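Umelley Makers' Shed: minutes of the February meeting

Started at 7 pm, a bit late because the urn tripped the power again. Fidel Aravena in the chair, me (Callum Mottram) scribbling. Apologies from the Ellwood lot.

Last minutes: read and accepted. I'd spelled Dosteo wrong all the way through, sorry!

Visit to Dellow open day
Most of the night went on this. We had 28 along, which filled the bus, and I reckon it was the best outing we've done. Dellow had 3 robot arms going, and the one everybody crowded around was the clothes-sorting arm. It picks a garment out of a pile, has a look at it with a little camera at its wrist, and puts it down again in the right spot (well, mostly). Fidel asked why shirts are harder than boxes and got a terrific answer about cloth never lying the same way twice. I could've stayed all arvo.

Fidel felt the talk beforehand dragged. I liked it, so we agreed to differ.

Money
Bus hire came to $187, paid. Moved and carried that we put $5 a head on the next trip to cover it.

Return visit
Dosteo have offered to bring a small arm to our shed for a hands-on night. Everyone keen. Fidel to ring them and sort out the power, I'm to find a sturdy bench and ask members for old clothes to practise on.

Other business
The glue cupboard needs a new lock. Left over till next time.

Closed at 8.40 pm, then tea.
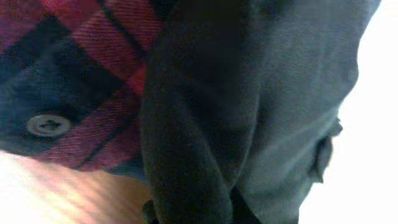 Do I need to know any programming to have a go on the hands-on night?

None at all. Someone from Dosteo will be beside you the whole time, and you'll be steering the arm by hand.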